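Stevcombe Chamber Music Society
Minutes of the program meeting, March

1. Minutes of the previous meeting were approved without change.

2. Spring concert. The Brenus Quartet is confirmed for 7:30 p.m. The fee is unchanged. 53 tickets have been sold. 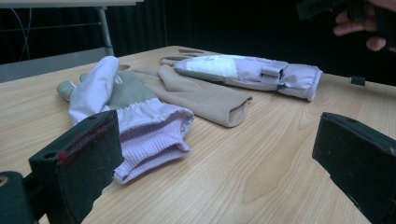 3. Music library. The Sandberg parts are to be re-catalogued by composer, then by key. Sorting needs a flat surface, and a light wooden table with a pale top is suitable, as pencil bowings on loose sheets show up well against it. Catalog numbers will continue from 3334.

4. Harpsichord. Giletti quoted for replacing 13 strings in the lower register. Quote accepted. Pitch to stay at A=415.

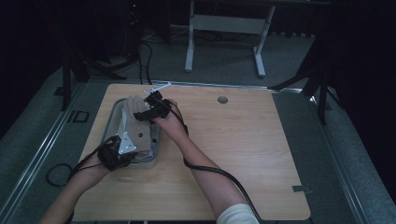 Tuning is to be done after the strings have settled, and again on the afternoon of the concert. The temperament was left to the player.

5. Rehearsals. Start moved to 6:30 p.m. Late entry during a movement is not permitted.

Meeting closed 8:53 p.m.

Recent minutes
February
January
Annual meeting

2 comments | 30 shares
Contact | Back to top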